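Curkis wagon, two months in

7/3/22

Ok so I promised a proper writeup on the wagon and then didn't write one. Sorry. Work, then the move, then more work. Typing this at the kitchen counter with one eye on the clock so forgive the mess.

Short version for people who keep emailing: yes I bought the Curkis. Yes the petrol one. No I don't regret it. Mostly.

Why not the hybrid

Money. The hybrid was more up front and the dealer over in Ocampo wanted me on a waiting list with no date attached to it. I asked for a date. He said "it's moving." What's moving? The list? Fine. I drove the petrol one the same afternoon and signed for it that week.

I'd been in a Cirnance hatch for years before this. Great little car, terrible seats, boot the size of a shoebox once you had the stroller in there. The wagon swallows the stroller, the groceries, a folded camp bed and my brother in law's amp. All at once. Rear window still clear. That alone sold it for me.

The drive

Quiet in town. Noisier than I expected on the highway, mostly tire roar on the coarse stuff past the reservoir. Turn the radio up two clicks and it goes away. The engine is happy enough until you ask for a quick overtake with four people in, then it makes a big noise and thinks about it for a while. You learn to plan.

Steering is light. Some folks hate that. I park on a tight street with cars on both sides so I'm fine with light.

Ride is the best bit. Speed bumps on our road used to rattle my teeth in the Cirnance. In this I take them at the same speed with a coffee in the holder and the coffee stays put. Smaller wheels than the top trim, bigger sidewalls. Get the smaller wheels. I mean it. They look a bit lost in the arches but who cares, you're inside.

Gearbox. I got the manual and I'd do it again. Third is slightly notchy in the morning, smooths out after a mile or so. Clutch bites high, stalled it twice leaving the dealer with the salesman waving at me. Nice.

Cabin

Ok the good. Real knobs for the heat and fan. A real volume knob. Door pockets that take a big bottle. Seats in that gray cloth that doesn't show crumbs (it shows everything else). Armrest slides forward, so short people like my wife can use it too.

The bad. Piano black strip across the dash, looks amazing for one day. Then it's fingerprints and dust forever. The glovebox is half fuse panel. And the screen sits so low that you're looking down at the map instead of across at it. Phone mount went in on day three.

Also there's a beep. I have been through every menu and I still can't say what the beep is for. Two tones, low then high, usually near the end of a trip. If you own one of these and know, please tell me.

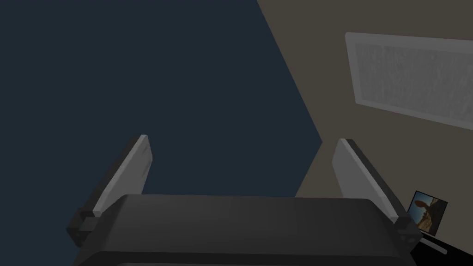 Fuel, miles, costs

People always ask so. Total so far is 1,817 miles, a mix of school runs and two long trips up to see my folks. Average showing on the dash is 35 mpg. The dash is probably being nice to itself. I did one fill to fill check with a pen and the back of a receipt and then lost the receipt, so you'll have to wait on that one.

Biggest single bill was the roof bars, $83 for the Plisora set and I had to order it twice as the first box came with the wrong feet. Their returns desk was quick, I'll give them that. Fitted them myself in the driveway. There's a slight whistle at speed if you put the rear bar too far forward. Move it back a hand's width and the whistle goes.

Insurance came to $488 for the six months. Went up a bit from the hatch but less than I'd braced for. Shop around, call them, say you're leaving. It works more often than it should.

First service isn't due till January so nothing to report there. The dealer is already texting me about it. Guys. It's summer.

Things that annoy me that might not annoy you

Lane assist comes on every single time you start the car. Every time. You hold the button for a couple of seconds and it goes off, and then you stop for gas and it's back. On our narrow back roads it tugs at the wheel when you move over for a cyclist and I really don't like that.

The key is huge. It's like carrying a bar of soap.

Rear wiper leaves a stripe right at mirror height. Swapped the blade, still a stripe. Might be the arm.

Tailgate opens low. I'm six foot one and I've hit my head on the latch more than once, said some words, kids learned the words.

Spare is a space saver under a foam tray, and the foam tray does not go back in the way it came out. Budget extra time. Budget a lot of it if its raining.

Things I didn't expect to like

The back doors open nearly square. If you've ever wrestled a car seat you know what that's worth. Anchor points have little plastic covers that click off and don't vanish under the seat.

The headlights. Wow. The old car had two candles. First night drive home from my parents' I saw a deer in plenty of time, slowed right down, he looked at me, I looked at him, off he went.

Cargo cover rolls up and stores under the floor. Whoever fought for that in a meeting, thank you.

And the AC is strong. Black car, hot lot, kids complaining, and it's comfortable before we reach the first light.

Should you get one

Depends. If you do highway miles all day with a full load, go for the bigger engine or wait for the hybrid and good luck with the list. If you're mostly in town with kids and stuff, this is a lot of car for the price and it's easy to live with. Test drive it on a bad road though, not just the smooth loop the dealer picks. Ask for the bad road. Bring the stroller, bring the car seat, put them in and take them out again. The salesman will stand there. Let him stand.

Reader Reinaldo Bezerra wrote in to ask about towing. Haven't tried it. I don't have a hitch and I dont have anything to tow, but he says his owner's group in Ocampo has a couple of members pulling small campers with the same engine, and they seem happy so long as the hills aren't too long. I'll pass on more if he sends it.

He also asked about the paint. It's soft. I have one scratch on the rear bumper from a shopping cart and one on the door that I'm blaming on a bicycle. Touch up pen is in the drawer, unopened. Next up I want to try different tires when these wear down, something quieter, so if you've fixed the highway roar on yours leave a comment with what you bought. Right, school pickup, got to go.

Recent posts
Selling the Cirnance: what I asked and what I got
Fitting the Plisora roof bars without losing a friend
Three dealers, one afternoon
Car seats that fit and car seats that say they fit
Why I still buy manual

This blog uses cookies to remember your settings and count visits. By continuing to read you accept this. OK | Cookie settings

Back to top | Contact | All text and photos copyright of the author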